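Progress report to the Finov fund, June
Project: Household chores by machine, laundry part
Prepared by Nadja Zürcher, Heselham. For the attention of Amber Whitlock.

In this period we worked only on folding. Towels are finished and we have moved to shirts, which are much more difficult for a machine. The collar is stiff, the sleeves are soft, and the two behave differently when they are lifted. We record people doing the work with hand-held grippers, and the Tanner arm learns from these recordings.
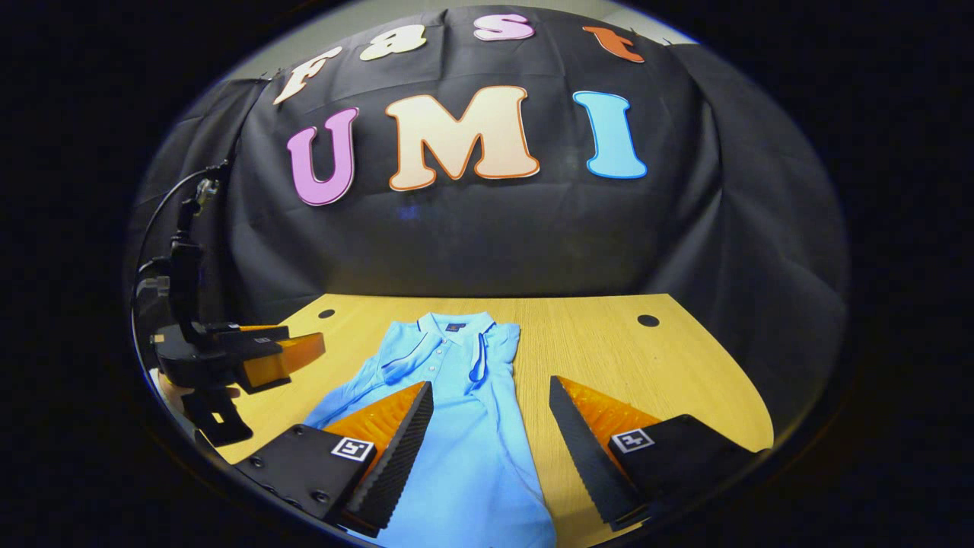
Figure 1. Polo shirt laid flat between the open fingers of a gripper.

Our plan asks for 3000 recordings, and 2000 are now stored. With towels the arm succeeds in most trials. With shirts it succeeded in 18 trials of 60, and the sleeves were the usual cause of failure. I would not yet offer it to the laundry shop in Sorton.

Two grippers are used for each shirt, one for each side.

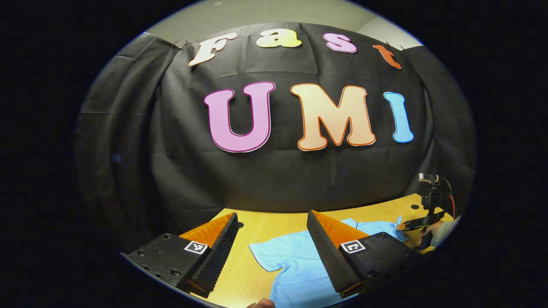
Figure 2. Light blue shirt on the work table, with a second gripper held at the right.

For the next period we ask to keep the same budget. The remaining recordings will be made first, then the shirt trials will be repeated.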